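Wondberg Interiors Fund
Progress report, May
Project: Grukivora booth finishes and small-parts tidying
Prepared by Keisha Delacroix

1. Summary

Wall covering and floor panels are complete in the first booth. Work on the storage and sorting of small electrical parts has started and is behind the wall and floor work. Spending to date is 4,000 against the first installment of 4,000. The second installment has not been drawn.

2. Walls and floor

All three walls carry the same leaf-pattern paper, supplied by Flendov. Pattern matching at the two inside corners took longer than planned – nearly 18 hours of labor – and the allowance for the next booth has been raised. The floor panel is a deep maroon marble pattern with thin white veins. The sample in plain gray was rejected in the first round.

3. Items on the floor

The current layout puts the black toolbox with the orange latches toward the back left and the lined trash can in the back right corner. The charging board sits against the back wall between them. Its red and black leads still trail across the floor and need a clip or a short tray. Paper scraps go in the trash can. The open booklet with the red chair illustration has no fixed place yet; a wall pocket has been quoted by Zoubi at 200, fitted.

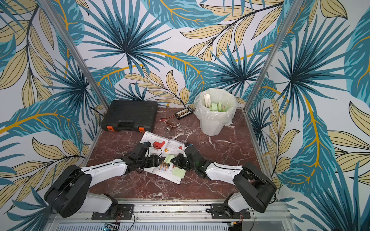 4. Open points

Lead routing for the charging board: two options priced, decision needed before the second booth is papered.

Storage for small loose parts: the toolbox may be enough. A divided insert is on order from Zoubi.

Edge trim on the floor panel: Flendov has offered a matching strip. Delivery is not confirmed.

5. Request

Approval is requested to draw the second installment and to add the wall pocket to the parts list. No change to the end date is proposed.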